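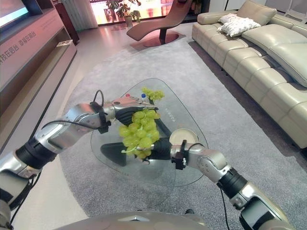 What is a coffee table?

A coffee table is a low table made to stand in front of or beside a sofa, where it holds drinks, food, books and small household items within reach of people who are seated.

Coffee table

A coffee table, also called a cocktail table in some American furniture catalogs, is a type of low occasional table used mainly in living rooms. Most are close in height to the seat of the sofa they serve, or slightly lower. The name describes a common use and does not limit the table to coffee. In daily life the surface is used for snacks, mail, remote controls, games, flowers and feet.

Shape

Rectangular tables are the most common and suit a straight sofa. Round and oval tables have no corners and are often chosen for small rooms or homes with young children. Square tables are used in the middle of a large seating group.

The rounded triangle is a less common form. It has three gently curved sides that meet in soft corners. It is often paired with a sectional sofa, as one side can face each arm of the sofa while the third is left open to the room. The shape takes up less floor than a square of the same width, but it also gives less room for trays and large books. Square placemats and boxes fit poorly near the corners, and owners tend to keep items toward the middle.

Materials

Wood, glass, metal, stone and woven fibers are all used, alone or together. Many tables combine a top of one material with a base of another.

Glass tops came into wide use in the twentieth century. A clear top lets the rug and floor show through, so the table seems to fill less of the room. It also makes the base part of the design, and makers of glass tables often use dark, angular or sculpted bases for this reason. Tops may be clear, smoked, frosted or back-painted. Tempered glass is preferred for tables in homes because it breaks into small, blunt pieces instead of long shards. The edges are ground and polished, and in better work the underside of the edge is finished as well.

The top may rest on the base by its own weight, with small clear pads between the two, or it may be fixed to metal discs bonded to the glass. A resting top is easier to move and replace. A bonded top will not slide, but repair is harder if the bond fails.

The furniture writer Rutilio Cortés divides glass tables into "floating" types, in which the base is set well under the center, and "framed" types, in which the glass sits inside a rim. Floating types show more of the rug. Framed types protect the edge from knocks.

Placement

The usual advice is to leave enough space between sofa and table for a person to walk through sideways, while keeping the top within arm's reach of the seat. With a deep sectional the reach is longer, and the table is generally set closer. Side tables are sometimes added at the far ends, where a single center table cannot serve every seat.

An area rug is often laid under the table to hold the seating group together. A low-pile rug is easier to use than a deep one, as the base stands level and crumbs can be vacuumed up without moving the furniture. Pale rugs under clear glass brighten the table but also show anything spilled over the edge. Felt pads are fitted under heavy bases on hard floors. On rugs, the base will leave dents that can be raised with a damp cloth and light brushing.

Serving food

Food served at a coffee table is normally eaten by hand or from small plates, as the low height makes a knife and fork awkward. Nuts, olives, crackers, cheese and fruit are typical.

Grapes are a frequent choice. They need no cutting, they keep well for a few hours at room temperature, and the bunch can be set out whole in a shallow dish or divided into small clusters with scissors. They are rinsed shortly before serving and dried with a towel, since water left on the fruit collects in the dish. A bunch is best lifted by the main stem, or supported from below if the berries are very ripe and likely to drop. For children under 6, whole grapes are a choking risk and should be cut lengthwise into quarters.

Dishes for the table are usually wide and low. Rough-footed pottery can scratch glass and is placed on a cloth or fitted with felt dots. Coasters are used under cold glasses to catch water and under hot mugs to keep heat off the surface. Ordinary tempered tops tolerate a warm mug, but pans straight from the stove should be kept off them.

Care

Glass shows fingerprints, dust and water rings more readily than wood. A table in daily use may need wiping every day. A soft cloth with warm water and a drop of dish soap removes sugar and fruit juice, and a second dry cloth removes streaks. Cleaner is sprayed on the cloth so that it does not run under the top and stain the pads or the base. The underside needs cleaning too, though less often.

Light scratches can sometimes be polished out. Chips at the edge weaken tempered glass, and a chipped top should be replaced.

Weight and moving

A large glass top is heavy for its size. Dinesh Uniyal, in a guide for furniture movers, advises that tops be lifted by two people, carried upright on edge, and never laid flat in a van without full support.

See also

End table
Sectional sofa
Area rug
Fruit bowl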